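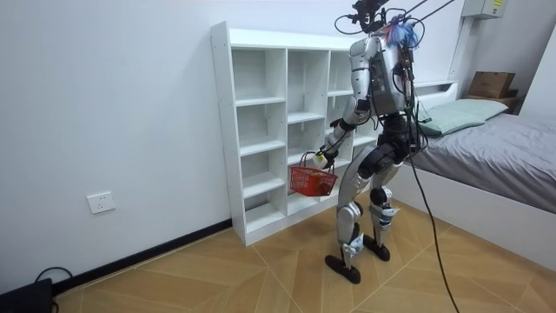
December 14, 2025
By Niamh Conneely

I run Mimo, a small home-sorting outfit, and I'm after people who'd like to help me work out how ordinary folk put their stuff away. We go into little rooms and box rooms and try to make them liveable again, and I'm writing a short guide for Punitham, who publish handy booklets for renters. A tall white cubby unit and a red mesh basket with a wire handle will do an awful lot of the work in a small room, if you get into the habit of carrying the basket along the shelf and dropping things where they live. That's my theory anyway! I'd like to see it tested by people who aren't me.

So I need 34 people for sessions in February. Each session lasts 2 hours and you'd come to 3 of them, spread over the month. You'll get a basket of bits and bobs (socks, chargers, birthday cards, the odd spanner) and you put them into the cubbies however you like. Then we have a cup of tea and you tell me why the chargers went next to the socks. Next time you come back and try to find everything again — this is the part people get quite competitive over.

You don't need to be tidy. I'd love a good few people who are dreadful at it, to be fair, and anyone who shares a room with a brother, a baby or a drum kit. You do need to be over eighteen and all right with a bit of bending, as the bottom cubbies are low. If bending is hard for you, tell me and we'll keep to the upper ones — I want those answers too.

We pay £10 an hour, plus your bus fare, and you'll get a copy of the booklet when it's printed. Sessions are upstairs from Polat, the fabric shop, and there's a lift round the back. Fivum are looking after the bookings, so ring them or pop into Polat and leave your name and number at the till. Say which is better for you, mornings or evenings, and whether you take milk.

I'll get back to everyone before the end of the month, even if it's a no. Friends can sign up together but I'll put you in separate sessions, sorry!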